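Got back from the Kellitz pressing plant open day in Clarkton last night and my ears are still buzzing, so forgive the typos. I went mainly for the Wekum reissues (two old dub techno 12-inches I've wanted forever) and stayed way longer than planned!

Araba Alhassan walked us through the press room. She cuts most of the lacquers there, and she played us the same bass loop cut at three different levels. The loudest one made the needle hop right out of the groove. I could have listened to her talk about kick drums all day. They do runs as small as 200 copies now, good news for those of us with tiny labels and tinier bank accounts.

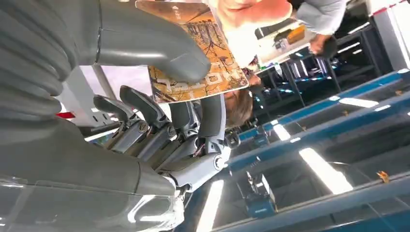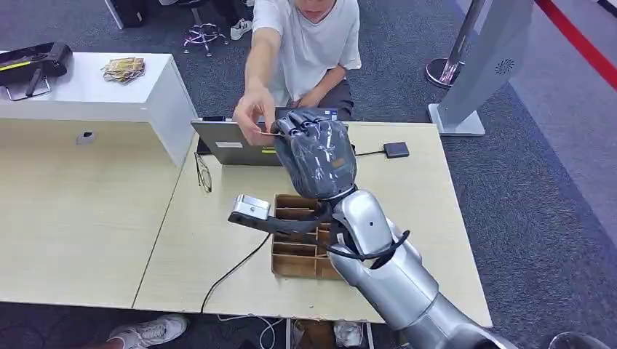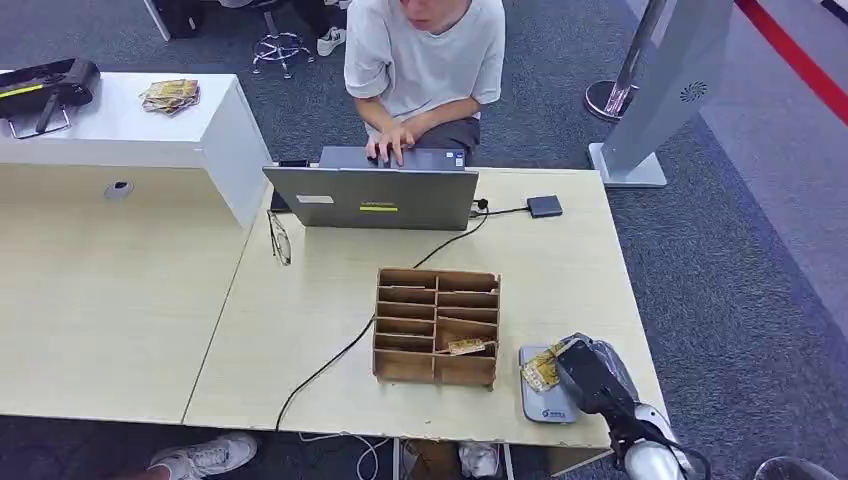
After lunch we got a listening session with the new Inga EP, straight off the test pressing. Side A is all slow, foggy chords with a hi-hat that never quite lands where you want it. The B2 is the one, though. Huge low end, and some kind of bell sound that goes around and around your head.

The shop was down to one crate by the time I got there, and I still spent over 20 bucks. The Wekum records were gone, of course. They're taking names for a second run, so email the plant if you want in. I'm down for both.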